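Stepping stones sinking after the rain, lift or start over?

gravelpit
Posted October 31, 2019
I put in a stepping stone path across the back lawn two summers ago. Set the stones straight on the soil after cutting out the turf. Most of them have dropped and now the mower rides up on the grass edge and scalps it. Three of them rock when you step on them. Soil is clay. Lopes Stone in Ikville quoted me $2,395 to pull everything and relay it on compacted base. Seems high for a garden path. Can I just lift them and add sand?

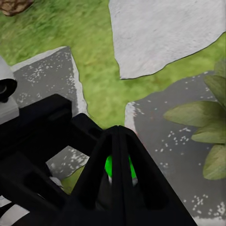
Re: Lawn and Hard Landscaping

dunmore_ed
You can, but on clay you will be doing it again in a year. Sand on its own washes down the sides. Dig each one out 3 inches deeper than the stone, tamp in crushed gravel, then an inch of sand on top to level. Takes me half an hour a stone.

Reinaldo Magalhães
I disagree about the gravel. My path is on clay too and I only used coarse sand, no base at all. It has been down six years. People walk on it, they don't drive on it. What matters is that the hole fits the stone so the sand has nowhere to go.

dunmore_ed
Do you get hard frost where you are?

Reinaldo Magalhães
Not much, no.

dunmore_ed
Then that's the difference. Ikville freezes.

gravelpit
We get a good freeze most winters, yes. How high should the stones sit? I had them flush to start with.

tansy44
Flush with the soil, not with the top of the grass. If you can run the mower over it without hearing anything you have it right. I'd also check the spacing while they're up. Walk it at your normal pace and see where your feet land. Mine were set too far apart by the previous owner and everyone ended up walking beside them.
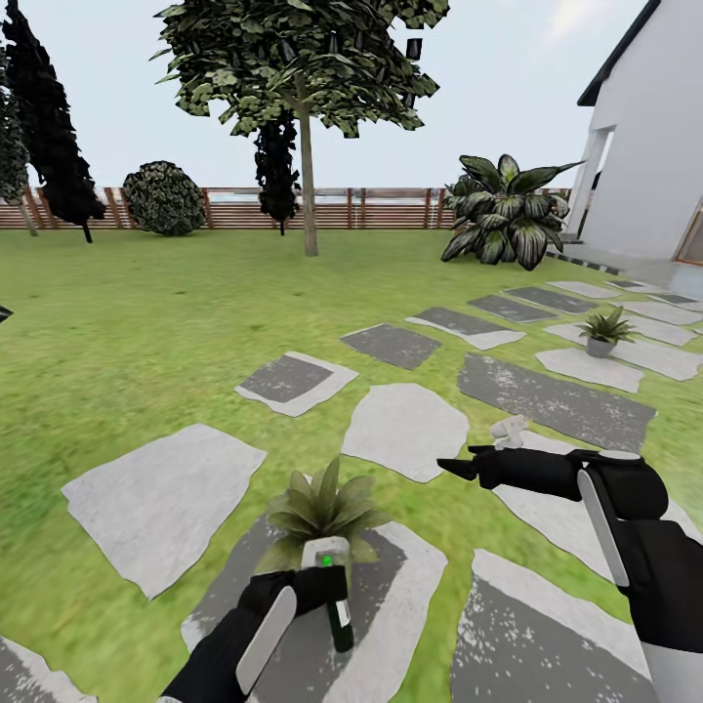
Stepping stones on the lawn, sunny day

mossback
Don't pay the $2,395. I got crushed gravel from Gimura for a lot less than the bagged stuff at the big stores, and you can rent a hand tamper or borrow one. 400 pounds did my whole path with some left over.

gravelpit
Is that the limestone or the granite?

mossback
Granite. The limestone fines set up harder but I didn't want the dust.

Reinaldo Magalhães
If you do go with gravel, at least put fabric under it or the clay will work up into it.

dunmore_ed
Never used fabric under a single stone and never needed it. Fine for a patio.

tansy44
Same here, it just gets in the way when you want to move one.

gravelpit
OK, I'm going to do the three rocking ones first with gravel and leave the rest until spring. Will price the granite on Saturday.

mossback
Cut the edges with a bread knife, much cleaner than a spade.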